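Reference > Robotics > Robot programming > Teaching by demonstration

Teaching by demonstration

Teaching by demonstration is a way of giving a robot a task by having a person carry it out through the robot's own body. The person either moves the arms directly by hand or steers them from a distance. The robot records its joint positions and camera views, and software later uses the recordings to produce similar movements. The method is also called programming by demonstration or, when a learned model is trained on the recordings, imitation learning.

Methods

Hand guiding, or kinesthetic teaching, is the older of the two main methods. The motors are set so that the arm can be pushed with little force, and the teacher moves it through the task. It needs little extra equipment and works well for single arms on short tasks such as wiping, pouring or placing a part. It is awkward with two arms, and the teacher's own hands often block the cameras.

Remote control, or teleoperation, keeps the teacher away from the robot. Common input devices are:

Leader arms, which are small copies of the robot's arms moved by the operator
Handheld controllers tracked in space
Gloves that measure finger position
Exoskeletons worn over the arms

Leader arms pass on joint angles directly, while tracked controllers give only the position of the hand and leave the elbow to be worked out by software. Gloves are mostly used with hands that have separate fingers. Few of these devices return a sense of touch, and operators tend to grip harder than needed until they have had practice.

Recording

One run through a task is called an episode. An episode normally holds joint angles, hand commands and video from one or more cameras, all stamped with the same clock. The Predia format, used at the Levberg laboratory, stores joint data 30 times per second. Siiri Mustonen's handbook for the laboratory recommends more than 300 episodes for a task with soft objects and gives 114 as enough for moving a single rigid part between fixed positions.

Objects are shifted between episodes so that the model does not learn one layout by heart. Bags, cloth and paper are harder to teach than rigid items, as they take a new shape each time they are touched. Failed grasps may be kept if the operator recovers from them, and are otherwise deleted. 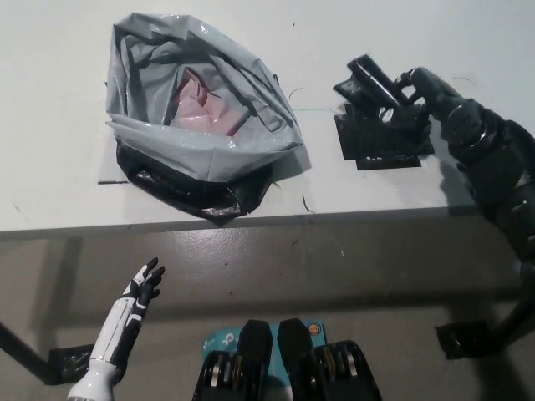
A tabletop task with a plastic bag. The right gripper holds a black cylindrical object.

Limitations

The quality of the result depends heavily on the teacher. Long pauses and uneven speed are copied along with the useful parts of the movement. When several operators teach the same task, they may use different grasps, and a simple model can settle on a path between them that fits neither. The Javarden set, with 604 episodes, was split by operator for this purpose.

Delay is a further problem in remote control. Operators who notice a lag slow down and move in short steps. The Robichaud filter smooths such steps before training, although it can also remove small corrections made just before contact.

See also: Teach pendant; Leader arm; Haptic feedback; Motion retargeting

Page last edited 6th February

Contact | Copyright | Back to top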